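Skirkico puts out its planning guide for kitchens thinking about a first robot arm

BRONDHOLM, 25 June 2021

I've spent a good chunk of this year helping small food businesses work out what a robot arm would really cost them, and I'm very happy to say the guide is finally ready! It's called Before You Buy the Arm, it's free, and it's written for people who run a prep kitchen and have never had to fill in an equipment budget with the word "gripper" in it.

My name's Zdislava Jireš and I look after equipment planning at Skirkico. We're a small outfit, and most of our calls start the same way: someone has a price for an arm and wants to know if it's a good one. My answer is usually another question (sorry!), which is what the price leaves out. We kept coming back to potatoes while writing, so that's the job we used all the way through, with a kitchen knife, a wooden board and a person at the table.

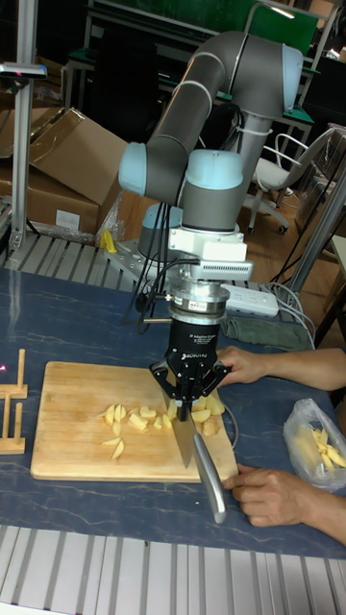

Lemlem Negussie read the draft and wrote back that her Flallham kitchen had budgeted for the arm and forgotten the labour, and that she'd have liked a line in the spreadsheet for the hours her staff would spend beside it. Fair enough, so there's a line for it now, right under the purchase price, and you can't get to the total without filling it in.

What goes in the budget

The arm is one row. Then there's the gripper, the force sensor if you want one, the mounting, the table and its frame, power and cabling, and floor space. We also ask you to put down staff hours, training and cleaning time, and to get the cleaning answer from your supplier in writing before you sign anything. I'd set aside 20 per cent of the total for things you haven't thought of yet. People grumble at that one. Keep it in anyway.

Think about the tool as well. A gripper with fingers can hold an ordinary knife by the handle, so you may not need a custom blade in year one, and that can move a fair bit of money to a later column.

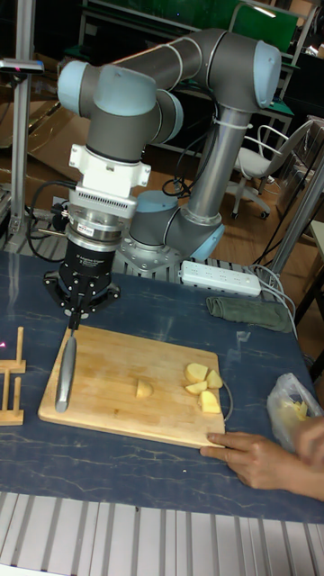

How the planning sheets work

There are 7 sheets, and you can fill them in over a couple of lunch breaks. Two cover money, two cover space and power, and the rest deal with staffing, safety and the questions to put to a supplier. Do the safety one early, please! If your plan has hands near a blade, the risk assessment belongs at the front of the budget, and it might change which equipment you're pricing in the first place.

There's also a page on describing the cut you want. "Chopped potato" won't get you a useful quote. Small cubes, wedges and thin fry-shaped strips are different jobs, so write down which ones you sell the most of and ask for a trial on those.
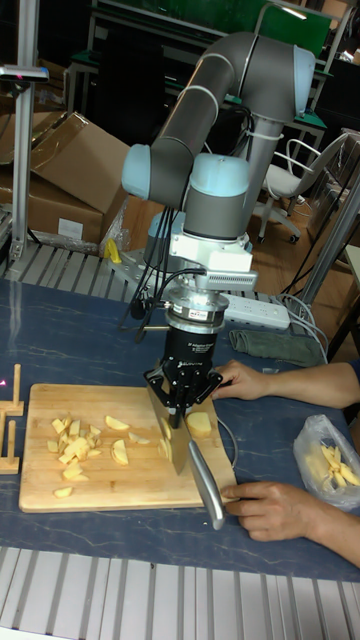 Where to get it

The guide and sheets are on the Skirkico website, and printed copies are at our Brondholm office if you'd like one to scribble on. Matúš Hubáček and I will be running free budgeting sessions at the Valderrama centre in August. Bring your floor plan and your last power bill, and any quotes you've already been given.

Media contact: Otakar Vondráček, Skirkico, Brondholm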